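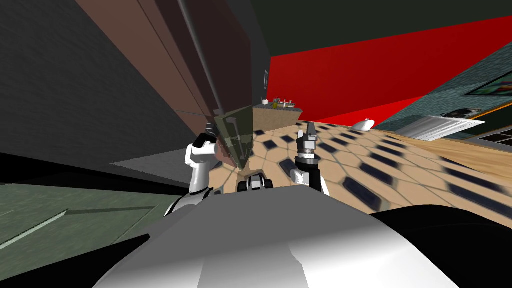
Niall Haldane wrote in to tell me that my sourdough post was wrong, that nobody needs a kitchen scale, and that his grandmother baked for a family of nine with a chipped teacup. He said it over four paragraphs. He also said that people who weigh flour are the same people who iron their jeans.

I have never ironed jeans, Niall. I did once iron a tablecloth, for a dinner that was then moved to the yard.

But the teacup has been bothering me all week, so let's do this properly. I've cooked from cups for most of my life. My mother's recipe cards are all cups, apart from the ones that say "enough" and the one for plum cake that says "flour, see Elisa." Elisa Sala lived two floors down from us and has been impossible to reach since 1998. The plum cake is lost to science.

What changed my mind was an afternoon last September when I measured the same cup of flour over and over, out of what I would call curiosity and my husband would call avoiding the taxes. I scooped it straight from the bag. I spooned it in and leveled it off with a knife. I scooped it and then banged it on the counter, which is how I was raised. The lightest cup came out at 118 grams, and the heaviest, after the banging, was 32 grams more. Same cup, same flour, same idiot holding it. In a recipe with four cups, that's the difference between bread and a doorstop, and I had been serving doorstops with great confidence for years.

So I bought a scale. It's a Brustum, the flat gray one with the buttons you can't feel, and I have complaints. It turns itself off after 30 seconds, always while I'm looking for the salt. It goes into ounces if you brush against it with a sleeve. If you put a big bowl on it, the bowl covers the display, and you have to crouch down with your cheek on the counter like you're lining up a pool shot. I would still save it from a fire before I saved the toaster.

The real pleasure is the dishes. You put the bowl on, you press zero, you pour in flour until it says stop. Press zero, pour in water. Press zero, honey, straight from the jar – no sticky measuring cup, no spoon to scrape it out with, no second spoon to scrape the first spoon. I used to use every cup in the drawer to make a loaf of banana bread. Now I use a bowl and a fork, and the cups sit in there nested inside each other, looking hurt.

Niall's grandmother does have a point, though, and I've been circling it for a few paragraphs. She didn't weigh anything, but she used the same teacup, the same oven and probably the same flour from the same shop for forty years. If the dough felt wrong she added a bit of something. That's a kind of measuring too, and a better one than mine. The trouble starts when she writes it down and mails it to somebody with a different teacup.

Ilaria Cirillo asked in the comments whether she should convert all her old recipes. I wouldn't. Pick the one that annoys you most, the one that comes out right at Christmas and flat in March. Make it your usual way, but set the bowl on the scale and write down the number each time you add something. Do that until you hit a good one, then throw away the other numbers and pretend you always knew. I did it with my pancakes and landed on 200 grams of flour, and the recipe card now has so many crossings-out on it that it looks like a ransom note.

Don't bother weighing baking soda on a cheap scale, by the way. Mine can't tell half a teaspoon from a sigh. Keep the spoons for that.

Mareike Lammers also asked which flour I use. Whatever's on the bottom shelf, usually. Next time I'll get into oven thermometers, and Niall can start drafting now.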